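From: Kenna Gillies
To: Oneck robotics club list
Date: September 3, 2022
Subject: Re: Triditz entry, bag task

Tiago Sampaio wrote:
> Bag picking is in good shape. I think we can tell
> Cevelitz we're ready and spend November on speed.

Ready for what? I read the log and I don't see it. 17 tries on the shells and keys, all by the same two students, with the bag rim taped. 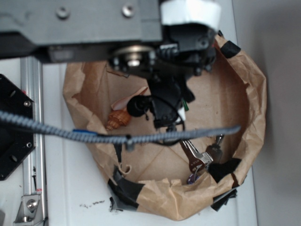 The rules say a plain bag, placed by a judge. Has anyone run it that way? I'd want 300 tries before I believed any success rate we put on the form.

The toy vegetables don't convince me either.

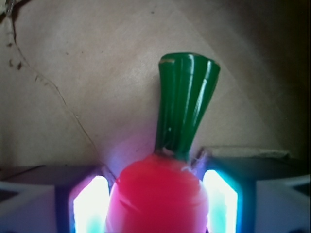
A grip score from one radish says very little about keys. Balaskas wants the form soon, fine, but let's leave the percentage blank until we have a real one.

Kenna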